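Resow 사용 안내서
4장. 학위논문 심사실 만들기와 심사본 올리기

이 장은 학과 담당자를 위해서 썼습니다. 대학원생은 4.3부터 읽으시면 됩니다. 심사위원은 이 장을 읽지 않아도 Resow를 사용할 수 있고, 심사위원 화면은 6장에서 설명합니다.

Resow에서 말하는 "심사실"은 논문 한 편을 위한 작업 공간입니다. 심사본, 심사위원의 의견서, 회의 일정, 수정 확인서가 모두 심사실 안에 저장됩니다. 한 학생이 예비 심사와 본심사를 따로 받는 경우에도 심사실은 하나만 만드십시오. 심사 단계는 심사실 안에서 바꿉니다.

4.1 시작하기 전에

다음 사항을 먼저 확인해 주십시오.

- 학과 담당자 권한이 있는 계정으로 로그인해야 합니다. 화면 오른쪽 위의 계정 이름을 누르면 권한을 볼 수 있습니다. "조회 전용"이라고 나오면 대학원 행정실에 권한 변경을 신청하십시오.
- 학과의 심사 규정이 Resow에 등록되어 있어야 합니다. 등록 방법은 3장에 있습니다.
- 심사본을 대학 보관소에 자동으로 보내려면 Cisley 연결이 필요합니다. 연결하지 않아도 심사는 진행할 수 있습니다.

주의: 학적 정보는 밤에 한 번만 갱신됩니다. 오늘 학적이 바뀐 학생은 오늘 검색되지 않을 수 있습니다. 이때 학생을 수동으로 등록하지 마십시오. 다음 날 같은 학생이 두 번 나타나고, 두 기록을 합치는 일은 Skatelier 지원팀만 할 수 있습니다.

4.2 심사실 만들기

1. 왼쪽 메뉴에서 "심사실"을 누르고, "새 심사실"을 선택합니다.

2. 학번으로 학생을 검색합니다. 이름으로도 검색할 수 있지만, 이름이 같은 학생이 있을 때 잘못 선택하기 쉽습니다.

3. 논문 제목을 입력합니다. 제목은 국문과 영문을 모두 입력해야 합니다. 목록 화면에는 제목의 앞부분 74자까지만 표시되고, 나머지는 심사실 안에서 볼 수 있습니다. 부제가 있으면 제목 뒤에 쌍점을 쓰고 이어서 입력하십시오. 줄을 바꾸면 저장되지 않습니다.

4. 규정 양식을 선택합니다. 기본값은 "Ghiță"입니다. Ghiță 양식은 박사학위 심사를 기준으로 만들었고, 외부 심사위원 두 명을 필수로 요구합니다. 석사학위 심사에는 "Ghiță 간이"를 선택하십시오. 심사위원이 한 명이라도 의견서를 저장한 다음에는 양식을 바꿀 수 없습니다.

5. 보관소 항목에서 "Cisley로 전송"을 켜거나 끕니다. 켜면 "연결 확인" 단추가 나타납니다. 단추를 누르고 초록색 표시가 나올 때까지 기다린 후에 다음 단계로 가십시오.

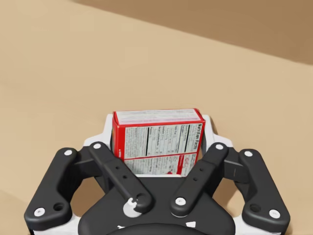 Cisley를 쓰지 않는 학과도 5단계에서 무엇인가를 선택해야 하느냐고 한 사용자가 물어 왔습니다. 우리 학과는 종이로 된 논문만 도서관에 내는데, 전송을 끄면 나중에 심사 기록까지 없어지는 것이 아닌지 걱정된다고 했습니다.

전송을 꺼도 심사 기록은 없어지지 않습니다. 심사본과 의견서는 Resow 안에 그대로 남고, 담당자가 언제든지 내려받을 수 있습니다. 보관소로 가는 사본만 만들어지지 않습니다. 그러므로 이런 학과에서는 "끄기"를 선택하고 계속 진행하시면 됩니다. 나중에 켜는 것도 가능하지만, 그 전에 올린 파일은 자동으로 전송되지 않으니 파일 목록에서 직접 "보내기"를 누르십시오.

6. 심사위원을 추가합니다. 학내 심사위원은 교직원 번호로, 외부 심사위원은 전자우편 주소로 추가합니다. 심사위원장은 이름 옆의 별표를 눌러서 지정합니다.

7. "초대장 미리 보기"를 눌러 내용을 확인합니다. 외부 심사위원에게는 영문 초대장이 함께 갑니다. 영문 초대장의 학과 이름은 3장에서 등록한 이름을 사용하므로, 틀린 철자가 있으면 여기에서 고칠 수 없고 학과 설정에서 고쳐야 합니다.

8. "만들기"를 누릅니다. 초대장은 바로 발송됩니다. 발송한 초대장은 취소할 수 없습니다.

참고: 외부 심사위원이 초대장을 받지 못했다고 하면, 먼저 스팸 메일함을 확인해 달라고 부탁하십시오. 다시 보내기는 심사위원 목록의 오른쪽에 있습니다. 다시 보내면 이전 초대장의 링크는 작동하지 않습니다.

4.3 심사본 올리기

심사본은 대학원생 본인이 올리는 것이 원칙입니다. 담당자가 대신 올릴 수도 있으나, 그 경우에는 기록에 담당자의 이름이 남습니다.

1. 논문을 PDF로 저장합니다. 글꼴을 파일 안에 포함해야 합니다. 포함하지 않으면 심사위원의 컴퓨터에서 수식이나 옛 글자가 깨져 보일 수 있습니다.

2. 심사실을 열고 "심사본" 탭에서 "파일 선택"을 누릅니다. 파일 하나의 크기는 300MB까지입니다. 사진이나 지도가 많은 논문은 부록을 별도의 파일로 나누어 올리십시오.

3. 파일의 종류를 선택합니다. 본문은 "본문", 부록은 "부록"으로 지정합니다. 종류를 지정하지 않은 파일은 심사위원에게 보이지 않습니다.

4. 공개 범위를 정합니다. 특허 출원이나 학술지 투고를 준비하는 논문은 "심사위원만"을 선택하십시오. 이 설정은 심사가 끝난 뒤에도 유지되며, 자동으로 풀리지 않습니다.

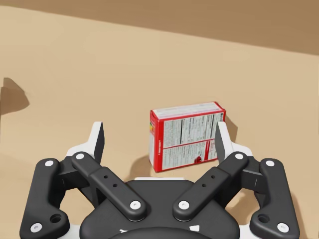 5. "제출"을 누르기 전에 "심사위원 화면으로 보기"에서 쪽 번호와 목차를 확인합니다. 목차의 링크가 엉뚱한 쪽으로 가면 PDF를 다시 저장해야 합니다.

6. "제출"을 누릅니다. 접수 번호가 화면에 나오고, 같은 번호가 지도교수에게도 전달됩니다. 지도교수가 승인하면 심사위원에게 파일이 열립니다.

주의: 승인이 된 다음에는 학생이 파일을 바꿀 수 없습니다. 오타를 발견한 경우에는 정오표를 "부록"으로 올리고, 심사위원장에게 알리십시오. 본문 전체를 바꾸어야 한다면 담당자가 심사실의 "단계 되돌리기"를 사용합니다. 되돌리면 심사위원이 임시로 저장한 의견은 지워집니다. 반드시 먼저 심사위원에게 연락해 주십시오.

4.4 마감 시각에 대하여

마감은 학과가 정한 날의 오후 9시이며, 서버의 시각을 기준으로 합니다. 외국에서 제출하는 학생은 화면 아래쪽의 서버 시각을 보십시오. 올리는 중에 마감이 지나면 그 파일은 접수되지 않습니다.

12월에는 접수가 많아서 파일 검사에 시간이 더 걸립니다. 검사가 끝나지 않아도 접수 번호가 나왔으면 제출한 것으로 인정됩니다. 접수 번호가 없으면 제출이 되지 않은 상태이므로 "심사본" 탭으로 돌아가서 다시 제출하십시오.

4.5 자주 나오는 오류 메시지

"규정 양식과 맞지 않습니다"
외부 심사위원의 수가 부족하거나 심사위원장이 지정되지 않았습니다. 심사위원 목록에서 붉은 글씨로 표시된 항목을 고치십시오.

"보관소가 응답하지 않습니다"
Cisley가 점검 중일 때 나옵니다. 심사실은 정상적으로 만들어지고, 전송은 점검 후에 다시 시도됩니다. 다음 날에도 같은 메시지가 있으면 접수 번호를 적어서 Skatelier 지원팀에 문의하십시오.

"이미 열려 있는 심사실입니다"
같은 학생의 심사실이 있습니다. 예비 심사 때 만든 심사실을 열고, "단계"를 "본심사"로 변경하십시오.

심사 회의의 일정을 정하는 방법은 5장에 있습니다.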